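Macedo Soil Recovery Program
Progress report to the Sumura Fund
March 19, 2026

Work on the lower terraces went ahead through the winter with one interruption, when the access road was closed for 8 days. All of the drainage trenches on the east side are now dug and lined. The west side is half done and should be finished in May.

We planted 640 shrubs against a target of 355 for the period. The extra plants came from the Cerov nursery, which had stock left over from a canceled order and let us have it at the fall price. Survival will be counted after the first dry spell, so there is no figure in this report.

Ground condition is still the main concern on the upper plots. Clay content is high, the surface seals after rain, and then it opens up as it dries. Mulch was spread on plots 2 and 5 in the quantities given in the work plan. Plot 4 was left bare for comparison.

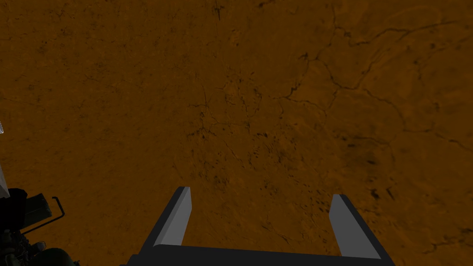 Gonçalo Vilela thinks the mulch went on too thin to make a difference and would like twice the depth on plot 5 before summer. He also asked for the comparison plot to be kept as it is for a full year, even if the neighbors complain about runoff. We agree on the second point. On the first, we would need to buy more straw, and the current budget line does not cover it.

Spending to date is within plan except for fuel, which is over because of the detour while the road was closed. We moved 151 euros from the printing line to cover this. Receipts are in the shared folder.

The exchange visit with the Skindarholm group has been put off. Their coordinator changed and new dates have not been set. Tiago Frade will write to them again this month.

Next period: finish the west trenches, repair the fence by the lower gate, do the first survival count, and send you a revised mulch estimate for approval.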